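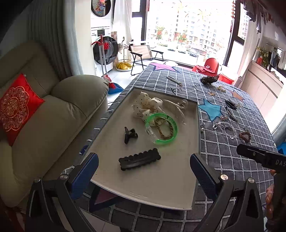 Lost Property at Skiltthorpe Hall: Patterns of Loss and Return Among First-Year Residents

Prepared by Nia Watkins and Trefor Eynon
Faculty adviser: Dymphna Hayes
Submitted November 16, 2025

1. Background

Skiltthorpe Hall houses 200 first-year students on four floors. Items left in the bathrooms, laundry room and study lounges are handed in at the front desk, where staff write a short entry in a paper log and place the item in storage. Under the current housing rules, unclaimed items are kept until the end of the term and then donated or thrown away.

The present study asked two questions. Which kinds of items are least likely to be claimed? Does the way the desk announces found items affect how many are returned?

2. Method

The desk log was copied into a spreadsheet with the permission of the hall director, Aivar Vītola. Names and room numbers were left out. Entries were sorted by type: clothing, electronics, keys and cards, kitchen items, and small personal items, a group that covers jewelry, hair accessories and cosmetics.

The authors also interviewed 11 residents. Each was asked to recall the last thing he or she had lost in the building and what steps were taken to find it. Interviews were held in the Yorath Lounge and lasted no longer than 7 minutes.

3. Findings

Keys, cards and phones were nearly always claimed, most often on the day they were handed in. Clothing followed a slower pattern, with a rise in claims at the start of cold weather. Small personal items were claimed least often of all.

The interviews help to explain the gap. Residents who had lost a bracelet or a hair clip generally assumed that it had been dropped outside the building. Several said that they would feel awkward asking the desk for something inexpensive. One resident had replaced the same kind of hair tie many times without asking whether any had been found.

Log entries for this group were also the hardest to use. An entry such as "bracelet, second floor" does not allow staff to match an item to a caller, and in two cases the same item appears to have been entered twice.

4. Limits of the study

The log records only what is handed in. Losses that were never reported could not be measured. Interview subjects volunteered, and residents of the top floor are not represented.

5. Recommendations

The log should include a line for color and material. Small items should be set out at the desk during evening hours, where residents may look through them without having to ask. The end-of-term notice should be sent in the first week of December, before residents begin to pack.

The hall director has agreed to review the log format with desk staff. The spreadsheet, with a list of the categories used, has been placed on file at the housing office.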